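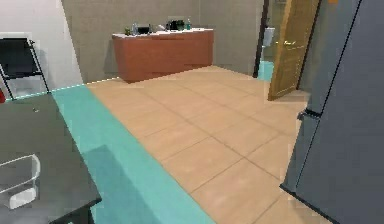

Stanico has sold desktop monitors out of its Ovholm warehouse since 1987, and its product manager spends most of the working week on returns. The Getau 119, a matte panel on a height-adjustable stand, is the current subject. The interview was done by phone in September.

The most common fault reported is flicker at low brightness. "It's the cable in most cases," the product manager said. "People reuse the one from their old screen. It was fine at the lower refresh rate and it isn't fine now." The firm asks callers to swap the cable and drop the refresh rate one step before a return number is issued.

Firmware is the second item. Version 3 changed how the monitor wakes from standby, and units on the earlier release can lose the second input after a long sleep. The update is done over USB and takes 6 minutes. "Don't switch it off at the wall while the light is amber. We can recover it here, but you'll be without a screen while we do."

Colour is a longer conversation. The Getau ships with a factory profile that was measured on the panel itself — the sheet is in the box, under the stand — but the operating system will not load it unless the driver is installed. Without the driver the greys lean slightly green. The company has no plans to put the profile on the download page, as each file matches one serial number.
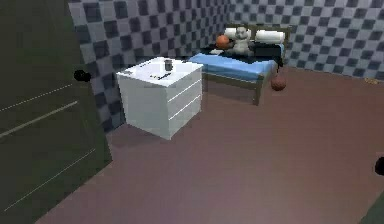

Yoo runs two of them side by side for spreadsheet work and disagreed on the driver, saying that the picture settings menu got the greys close enough and that the installer had reset the text scaling on both screens.

"That was a fault in the installer and it's been fixed," the product manager said. "Scaling should be left alone now. If it isn't, send us the log."

On multiple displays, the advice is to connect each one straight to the graphics card. Daisy chaining is supported, but the second screen falls back to a lower refresh rate and the menu does not say so. A note will be added to the next printing of the manual.

Contact Stanico support | © Stanico, Ovholm | Back to top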